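Stop calling it easy

Every few weeks someone tells me teleoperation is the dumb part. Put on the headset, move your arm, robot copies, done. Real work is the model. I've heard it from people at Rorkholm, heard it again in August from a guy who had never driven a robot for a full hour.

Try it. Small red fruit, orange basket, white desk. That's the whole job. A four year old does it while asking for juice.
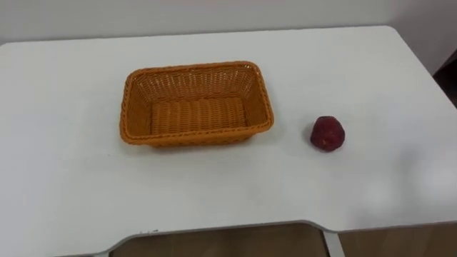
What 30 demos feel like

First 7 or so are fun. Then your shoulder starts. You have no touch in the fingers, so you're guessing depth by eye, and you find out how much of grabbing a thing was never about looking at it. Hưng Phan, who trained me, made me throw out 9 takes in one afternoon. Too much hesitating, he said. The robot will learn the hesitating. He was right and I was mad about it all the way home. 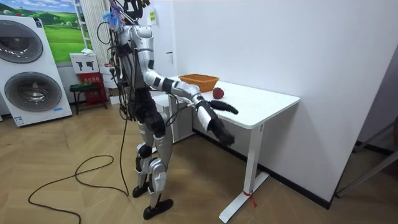 Right arm forward at the desk, fingers open.

So who shows the robot matters. A nervous operator gives you a nervous policy. A bored one gives you sloppy wrists. Ngân Đinh has the cleanest reaches I know, slow at the start and no wobble, and on paper she makes the same as the new hires who get clocked on demos per hour. Demos per hour! That is teh wrong number. I would take 30 good ones from her over a week of junk, and pay her double.

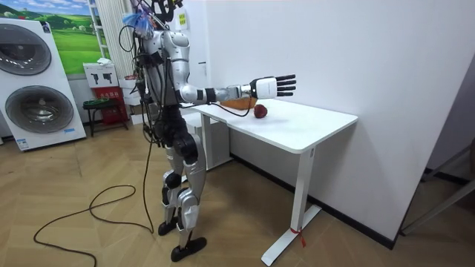

Hand over the desktop, apple just below.

People say autonomy will make this go away - maybe. Lingyun Ren thinks so and she's smarter than me. But right now somebody's habits are going into that arm, and most papers don't even name them. Put operators in the author list. Give them breaks. And if you run a lab, do an hour a week in the headset yourself, its the cheapest fix I can think of.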